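Open-Top Sorting Bin, Grey, Large

Mivodton Workshop & Stores — Bins, Trays, Tubs

Product ref 596
Sold singly or in packs of 4
Collection from Tiltham, or delivered

Our biggest bench bin. Open top, no lid, no lid available (please stop asking, we did try). Grey all over. Sits flat on a normal table or worktop.

What people use it for: wooden blocks, offcuts, bar stock, castings, returns that need going through. Schools take them for building blocks. Ullura have over 100 on their packing benches and reorder every March.

Good to know

Straight rim at the front, easy to lift over. Sides lean in towards the bottom, so empties stack. Please don't stack them full.

Sloped panel is an extra — fits across the width at the back, brings small parts down to where you can reach them. Order the panel seperately, ref is on the price list. Fitting takes 2 people if you want it straight, one if you don't mind.

No wheels. No dividers. For dividers see the Kuruc range, next page.

Care

Wipe out with a damp cloth. Washing up liquid is fine. No solvents on the panel, it goes cloudy and we can't replace it under the guarantee. Grit is the main enemy, tip it out at the end of the day.

Delivery

Ordered before 2pm, goes out same day. Packs of 4 come on a half pallet, somebody needs to be in to sign. Single bins come boxed — keep the box till you've checked the corners.

Seconds

Ask for Chanida Phuthong in the stores. Scuffed ones and ex-demo, price depends on the state of them. Trade accounts, talk to Ludmila Kollár, mornings best.

Wear and marks

Guarantee covers cracks and split corners, not surface marks. All of these bins mark up with use, it doesnt affect how they work. For an idea of what counts as surface wear, the one at the bottom of the page with the green and reddish-brown blocks in it has scratches and streaks down the sloped panel, a darker worn patch low in the middle, smudges on the floor. If yours looks like that, it's wear. If the panel bothers you, order a new one and keep the bin.
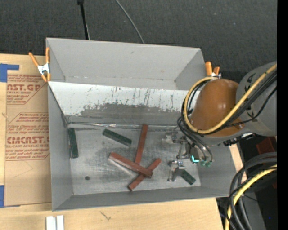
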